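I sell bins. Mostly gray ones, open on top, with walls that lean out a bit so you can get your hands in. If you came looking for pretty baskets, I have a few of those on another page, but the one I want to talk about today is the Rornau sorting bin, which is the one I use at home and the one I'd sell you if you walked into the shop on a Monday morning and told me your hall closet had gotten away from you.

## Rornau open sorting bin, gray

I've carried it for 9 years now. The shape hasn't changed in all that time, though the handles got a little deeper at some point and I like them better. It's a floor bin. You set it down, you tip your mess into it, and you pick things out one at a time until you can see the bottom again. There's no lid, and I don't want one! A lid means you close it and walk away, and then it's a storage bin full of things you never looked at (I have two of those in my garage and I'm not proud of either).

What I like best is the sloped sides. Small stuff slides down to the floor of the bin and doesn't hang around in the corners the way it does in a straight-sided tub. The floor is flat, so a jar will lie there without wandering much. The speckled finish is nice too – you notice a dropped bead or a screw less easily on it, I'll admit, but it hides scuffs well and after a few years of hard use you'll be glad of that.

### What it's good for

- The junk drawer, all of it, in one go
- Toys from under the couch
- Craft supplies when you can't find the good scissors
- Empty jars and little cups you keep meaning to wash and reuse
- The back seat of the car, if you have kids or a dog or both

I wouldn't use it for laundry, it's too heavy to haul up stairs with a full load of towels on top. And I wouldn't use it for anything wet that you plan to leave sitting. It has no drain. People ask me for a drain every summer and I pass it along to Rornau every summer, so we'll see.

### Size and weight

It comes in one size, and that size is big. A two-person household can probably get a whole kitchen drawer and the contents of a windowsill into it with space left over. Please measure your doorways if you live in an older place, and measure the trunk of your car if you're picking up. Empty, I can carry it by myself without any trouble. Full of toy bricks I can drag it, and that's how I move mine, on an old bath mat with the fuzzy side down.

It'll nest, too. I keep the spares stacked behind the counter and they come apart with a twist and a tug.

### How I use mine

I do one bin a week, usually after supper with the radio on. Everything goes in first, and I mean everything, because if I start deciding at the drawer I'm still standing there at bedtime. Then I get three cardboard boxes and set them on the floor next to me: one for keep, one for give away, one for trash. I take out the big things first so I can see what's under them. Breakable things come out early as well, before I get careless.

Plastic bags come out next. They're sneaky, there's nearly always something still in them, so I open every one and feel around in the bottom. Last winter I found a spare house key that way, and a packet of tomato seeds I'd bought twice since.

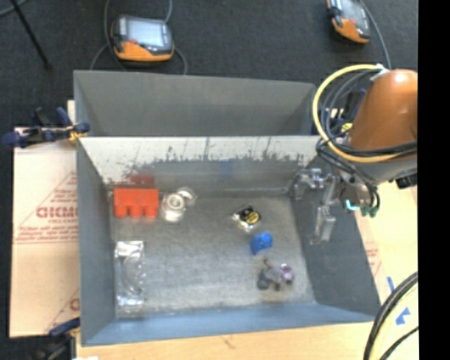 After the bags I do toys, and that's where I slow down. Bricks go back with bricks, figures go with figures, and anything small that I can't name goes in a saucer on the kitchen counter for a week. If it's still there the next time I do a bin, out it goes. My family knows the saucer rule and they do check it (the night before, usually, in a panic).

### Cleaning it

A damp cloth and dish soap will handle most of it. For marks along the inside walls I use the Brarkumico soft scrub pad, the white one, and go easy. Stubborn splatters may take two or three rounds, and if yours has lived in a workshop some of them will probably stay put. I don't mind that in a bin. Skip the steel wool, it'll dull the finish and then dirt grabs on even harder.

Let it dry right side up with a towel in the bottom, or upside down outdoors if the weather's good.

### Goes well with

**Gronow tray set.** Shallow trays that hold the small stuff once you've picked it out. I used to say you could get by with muffin tins, and you can, but the trays stack and muffin tins don't like to.

**Jamska label cards.** Plain card, takes pencil or marker. There are 200 in a pack and I'm still on my first one.

### Ordering

I keep up to 20 of the bins in the shop and order more when I'm down to a short stack, so if it says out of stock it's usually only for a week or two. June is the slow month for deliveries. You can pick up at the side door, where there's room to park, or I can ship it, but shipping on something this bulky isn't cheap and I'd much rather you came by if you're close.

Returns are fine if it's clean. If it arrives with a crack, send me a note and keep the box until you hear back from me.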